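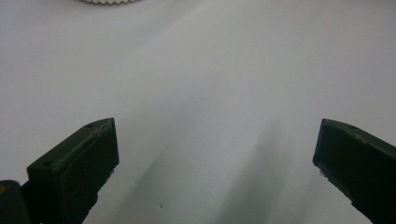
4.2 Target visibility at the start of an approach

Demonstrations in the Mimix set were recorded with a hand-held gripper carrying its own camera, and no fixed camera was used at any point. The policy therefore sees only what the operator's hand was pointed at. During the early part of many approaches the target sits at the top border of the view, where little of it can be seen. In Figure 3 the only visible part of the off-white object is a thin sliver of its toothed lower edge, while the two dark fingers take up much of the lower half of the image. Our first training runs treated observations like this one the same as any other. This section describes what went wrong when we did so, and the change in labelling that we used for the remaining experiments.

Figure 3. Observation from the gripper camera with the jaws open and the target at the top border of the view.

The full set contains 992 demonstrations, collected over 16 sessions at our Tosdale lab. Operators were asked to begin with the jaws open and to move toward the object at whatever speed felt comfortable. They were not asked to keep the object in view. We made this choice early on, after a pilot in which operators who had been told to centre the target moved in a slow and unnatural way, and the policy learned the same slow movement. The cost of leaving them alone is that the first part of a demonstration often carries a weak signal about where the object is.

The baseline policy takes a single colour image and the current jaw width, and predicts a short sequence of relative gripper motions. It was trained on every observation in every demonstration with equal weight. On the test bench at Midtbø this policy performed well when the target was fully in view at the start. When only part of the target was in view, the most common failure was an early close: the jaws shut over bare surface, well short of the object. A less common failure was a sideways drift that took the target out of view altogether, after which the policy did not recover.

We looked at the observations that came just before an early close. Many of them had soft shadows on the surface between the fingers, and a pale surface with very little texture gives the policy few other cues. To test whether the shadows mattered, we repeated the trials with the overhead light moved to one side. Early closes became less frequent, though they did not go away, and the drift failures were unchanged. We take this as weak evidence that the baseline had learned to treat a dark region between the fingers as a sign that something was there to grasp.
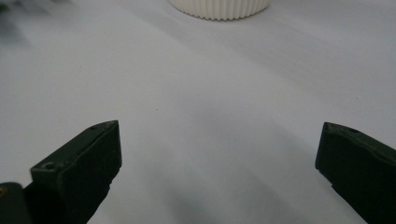

The change we made is a simple one. Each observation was given a visibility label with one of 3 values: absent, partial or full. An observation was labelled partial if any portion of the target touched the border of the image. Labels were produced with the Himura annotation tool, which carries a label forward until the annotator changes it, so a typical demonstration needed only a few key presses. Where two annotators disagreed on the moment of a change, we used the earlier of the two.

The label is used in training only. The policy predicts it as an extra output alongside the motion, and the closing action is masked from the loss wherever the label is absent or partial. Nothing is added to the input, and the policy runs at the same rate as before. We also tried feeding the predicted label back in at the next step. This made the policy hesitate near the target, with small repeated motions back and forth, and we dropped it.

Training used the same schedule and the same split as the baseline. We held out 9 objects that do not appear in the training demonstrations, including several with ribbed or scalloped sides. Objects of that kind are awkward at the border of the view, as a short length of the lower edge can look quite different from the object as a whole. The results by object are given in the next section.

Two limits of the labelling should be noted. The partial label does not record how much of the target is showing, so a thin strip and a nearly complete view are treated alike. A finer label would take longer to produce, and we have not tested whether it would help. The label also says nothing about objects other than the target. In a cluttered workspace, a second item near the border could be mistaken for the one to be grasped, and our data would not teach the policy to tell them apart.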